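**The case for a fixed setting-up routine**

It is the view of this author that hand-held gripper stations should be set up to the same standard as any fixed cell. At Rarholm they were for some time regarded as light equipment, to be unpacked and put to work by whoever arrived first. The Okix station was run in that manner until April, and much of its output had to be set aside.

The fault was an ordinary one. A marker cube had worked slightly out of square on its mount, and the recorded position of the hand drifted with it. Tightening the mount took 5 minutes. Finding the cause took 16 days.
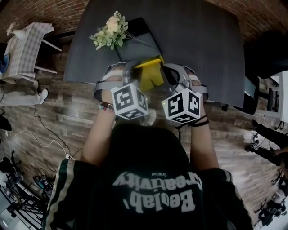 A pair of grippers must agree with each other before either can be trusted. Our present routine therefore begins with the two jaws brought together on one small object, held for a count of eight and released. The straps are then checked against the forearm, as a loose strap produces errors that resemble a loose cube. Cables are inspected last - a step which operators are inclined to leave out, and which I would make compulsory.

Liesl Strebel, who maintains the Tususitz station, has objected that a written routine discourages operators from using their own judgement. I respect the point but do not share it. Judgement is best spent on the task itself, and a clean marker face is hardly a matter of opinion.

There remains the question of spares. I would ask that Ruangrit hold a complete spare pair, checked every 50 sessions and stored with its straps fitted. The cost is modest, and the request should be settled before the next stations are opened.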